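How I Wash Stuffed Toys Without Wrecking Them

Thu 2 January

The holidays are over, the tree is on the curb, and if your house is anything like mine there's a pile of soft toys somewhere that smells like gravy. I do a big toy wash twice a year (once now, once in October before the coughs and sniffles start) and every time I post a photo of my drying rack I get asked how I keep the fur from going all crunchy. So I'm finally writing it down!

I should say I learned most of this the hard way. My first victim was a gray rabbit that I threw in with the bath towels on hot. It came out with its stuffing in one leg. My neighbor Impi Rautiainen opened it up along the back seam, teased the filling out with a knitting needle, and stitched it shut again, and she has not let me forget it.

Before you wet anything

Read the tag. I know, I know. But some of them say surface wash only, and they mean it. Then squeeze the toy all over, slowly, like you're checking an avocado. You're feeling for:

Battery packs or sound boxes
Little beans or pellets in the feet and bottom
Wire in the ears, tail or arms
Cardboard (older puppets and hats, mostly)

Sound boxes usually live behind a seam or a hook-and-loop flap. If there's a flap, take the box out and put it somewhere you will remember. I once kept a mooing box in the silverware drawer for most of a spring. If it's sewn in, don't machine wash that toy. Go down to the sponge method.

Check the seams while you're at it. A hole you can barely get a fingertip into will be a big hole after a spin cycle. Sew it first. Regular thread doubled over is fine, and it doesn't need to be pretty.

The machine method

For plain polyester plush with embroidered eyes, this is all I do.

1. Put each toy in its own mesh bag, or a pillowcase with a hair tie around the top. Zippered pillow covers work great too.

2. Add a couple of old towels so the load is balanced. White or very faded ones, please. My friend Saqib used a new red beach towel and now owns a pink polar bear.

3. Cold water, gentle cycle, lowest spin your machine will do. Mine is an old Erkton with a dial and I just turn it to the little hand-wash picture.

4. Use less soap than you think. I use 2 teaspoons of liquid detergent for a whole load. Too much soap is what makes fur stiff, and no amount of fluffing will fix it until you rinse the stuff out.

5. Run an extra rinse.

6. No fabric softener. It coats the fibers and they clump up and grab dust.

Bright new toys can bleed, so do a quick test with a damp white cloth on a hidden spot, like under an arm. If any color comes off on the cloth, that one gets washed alone, by hand.

The sink method

I use this for anything old, anything loved half to death, and anything with fabric in more than one color. Fill the sink with cool water and a squirt of baby shampoo. Swish it first so the soap is mixed in. Then push the toy under and squeeze gently, let go, squeeze again. Don't twist! Twisting is how heads get wobbly.

Drain, refill, squeeze, and keep going until the water has no bubbles in it. For me that's usually 3 rounds. Then roll the toy up in a dry towel like a burrito and lean on it with your whole weight. Unroll, get a second towel, do it again.

The sponge method

Whip a little shampoo and water in a bowl until you've got a heap of foam. Use the foam only, not the water underneath. Rub it on with a soft toothbrush or washcloth, small circles, then wipe it off with a clean damp cloth. You're only cleaning the outer fabric, so the inside barely gets wet and dries fast. I do the sound box crowd this way, plus anything with pellets.

Pale colors and odd shapes
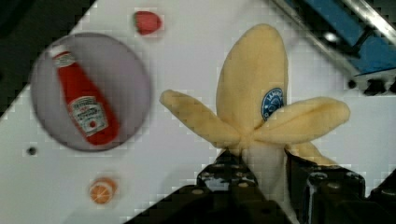 5 min read

Play food is its own little category. A plush banana with the peel hanging open has folds that a bear doesn't have, and the grime loves to settle right down where the flaps meet. Open each flap out flat and work toward the tip with the toothbrush, then do the join last with a cotton swab. On light yellow or off-white fabric I go with foam first and only move on to the sink if the foam didn't do it. Skip anything with bleach in it, which can turn pale polyester a weird dingy shade.

If a toy has a label or patch on it, find out if it's stitched or glued before you scrub. Lift one edge very gently with a fingernail. Glued ones get dabbed around, never soaked.

Drying

Air dry, always. I lay everything on a mesh sweater rack over the bathtub with a fan pointed at it, and turn the whole crew morning and night. A fat bear can take three days in winter. Squeeze the middle hard before you call it done, and if it feels even a tiny bit cool in there, leave it longer. Damp stuffing gets a sour smell and then you're starting over.

Long floppy parts should be laid out in the shape you want them to keep. I smooth ears, tails and peels flat with my hand while they're damp.

When it's all dry, brush the fur with a clean pet brush, short strokes, starting at the tips. If it still feels stiff, that's leftover soap, so back it goes for one more rinse in plain water.

Next up I'm tackling doll hair, and I've already bought the detangling spray.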